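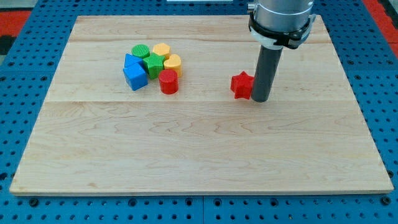

Figure 1. Plastic shape blocks on a light-colored wooden board.

Checkpoint Delays on the Metuvley Border Road
Deepika Murthy and Botond Major
Submitted 9 November 2024

1. Question
The army post at Matar was moved 3 km closer to the ceasefire line in October. We asked whether the move changed waiting times for civilian traffic between Pomville and Metuvley.

2. Data
We used the public crossing log kept by the Grarnton district office. It gave 264 usable entries over 14 days. Entries without an exit time were dropped. Military convoys are not recorded in the log.

3. Results
Median waiting time rose by 12 minutes after the move. Most of the increase fell on trucks, which are now unloaded for inspection. Cars and buses showed little change. Waits were longest on mornings after reported shelling, when the post opened late.

4. Limits
The log does not separate closures ordered by the army from those ordered by the police. Weather was not controlled for. Drivers who turned back before reaching the barrier do not appear in the log, so the figures for trucks are probably low.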